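Singers wanted for the Casness Sessions

Nornow is a small record label with big ears, and this winter we are putting together a choir of ordinary voices for the second album by our electronic duo Gendby. If you have ever sung along to a synth line in the kitchen and thought it could do with a few more people on the chorus, do please read on! We need 40 singers, all ages over sixteen, and you don't have to read music (half of us at the label can't).
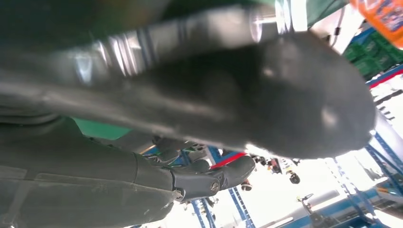

Rocío Valdebenito sang on the first record and says she was terrified for one verse and then didn't want to go home, and that anyone dithering should just send the form in.

Rehearsals run in the evenings through December, from 7 until 9, with soup beforehand. Recording takes two long days at Perić, and we pay a fee of £60 a day plus your bus fare.

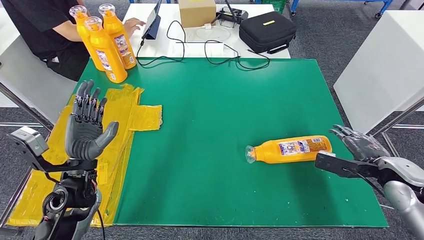

Orange bottle on the green mat

To put your name down, write to Socorro Palomino at Nornow, Unit 58, Casness, with a line or two about yourself and a recording of you singing anything you like. A phone recording is fine, and so is a bit of background telly.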